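Onar House, ground floor laundry and drying room
Monthly safety checklist, September
Checked by: Solomiia Vasylenko
Countersigned: Casimiro Lozano

1. Access and floor
1.1 Door opens fully, no items stored behind it. PASS
1.2 Floor dry at time of check. PASS
1.3 Floor drain cover seated. PASS
Comment: one screw missing from the cover. It does not rock underfoot. Replace at next visit.

2. Ventilation and heat
2.1 Extractor running, grille clear of lint. PASS
2.2 Wall heater (800 W) has clear space on all sides. FAIL
Comment: a bag of pegs and two folded towels were on top of the heater guard. Removed during the check. Residents on both corridors reminded. The notice by the door has faded and needs reprinting.
2.3 Heater timer cuts out after 20 minutes. PASS

3. Drying racks
3.1 Legs locked open, feet level. PASS
3.2 Rails straight, coating sound, no rust at the joints. PASS with comment
Comment: rack 2 has a chip in the coating at the lower joint. Touch in before it marks the linen. Racks 1 and 3 no defects.
3.3 Heavy items hung correctly. PASS with comment
Comment: plush blankets and bedspreads hold a lot of water and are the usual cause of a rack going over. Spin twice before hanging. Lay the blanket over the top rail with the weight shared between both sides, then open out any bunched folds by hand. One heavy item per rack, nothing else on the same rail.

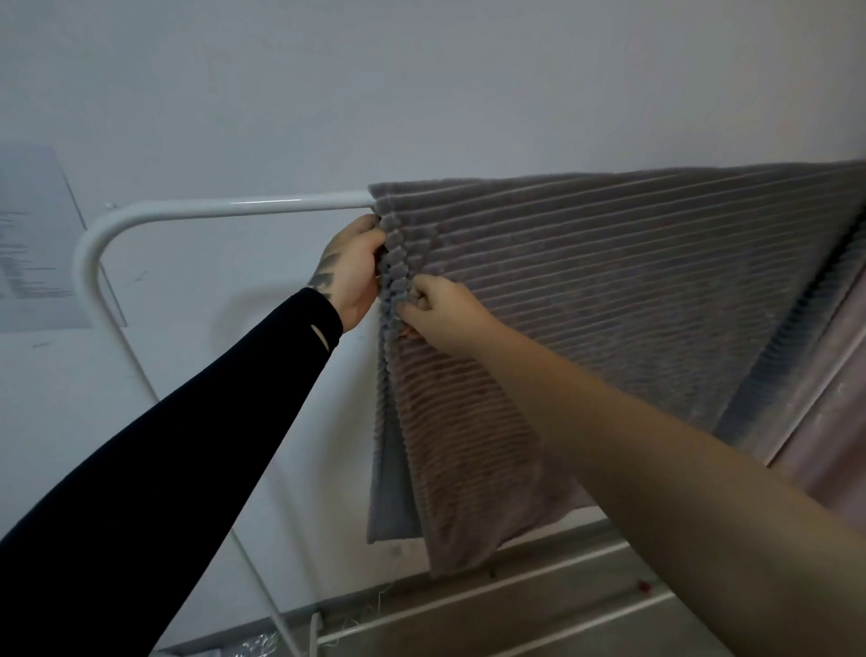 Item 3.3. Grey ribbed blanket on white metal rack, folds held at the left edge.

3.4 Hanging edges clear of the floor and of the heater. PASS
3.5 Racks at least 20 cm from the wall. FAIL
Comment: rack 3 was touching the wall below the window. Paint is damp there and has started to lift. Rack moved out. Ignacio Bravo to look at the wall and report whether it needs treating or only repainting.

4. Electrical
4.1 Sockets and plugs undamaged, no scorching. PASS
4.2 No extension leads in use. PASS
4.3 Spin dryer lid switch stops the drum. PASS
Comment: lid is stiff to close. Tested three times, drum stopped each time.

5. Actions
Drain cover screw: Bravo, next visit.
Heater notice, reprint and laminate: Vasylenko, this week.
Rack 2 coating: Bravo, with the drain cover.
Wall below window: Bravo, report before the October check.
Spin dryer lid hinge: clean and oil, Vasylenko.

Items failed at this check are to be looked at first next month. Previous sheet is in the folder behind the door.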